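Skirkden utility to replace fixed-rate meter reading charge

27 June 2007

The Skirkden Water District will replace its flat meter reading charge with a usage-based fee starting in November, according to a rate schedule filed with the district clerk.

Under the present schedule, all residential accounts pay the same reading charge regardless of consumption. The new schedule sets three bands. Accounts using less than 300 cubic feet per billing period will pay no reading charge. Accounts above that level will pay a fee that rises at a second threshold of 1,333 cubic feet.

The district serves 703 metered accounts, most of them in the Stemeck and Shao subdivisions. Meters in Stemeck were replaced two years ago with units that can be read from the street. Meters in Shao are older and must be opened and read by hand, a process that takes two field employees 16 working days per billing period.

Xinyi Yuan, the district's rate analyst, said the flat charge had been set when all accounts were read by hand and no longer matched the cost of the work. "The charge recovers labor. The labor has changed, and the schedule has not," Yuan said. She said the district does not plan to bill the two subdivisions at different rates. 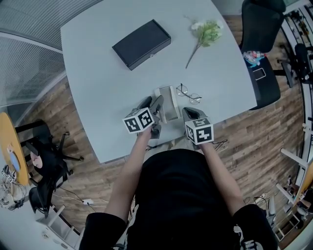
Bills will also change in layout. The current statement prints the previous reading, the current reading and the rate code in a single line of small type, and the district has received written complaints that the line is hard to read. Residents who now reach for a pair of wire-framed glasses like the ones lying folded on the white table should find the figures easier to pick out, as the new statement puts each reading on its own line in larger type. The rate code moves to the back of the sheet, next to a table of the three bands.

Printing will be handled by Tadix, which already produces the district's annual water quality notice. The contract price for the first year is the same as for the current statements.

Customers on automatic payment do not need to take any action. Those who pay by mail should use the return envelope supplied with the new statement, as the account number will appear in a different position. Written comments on the schedule may be left at the district office during business hours.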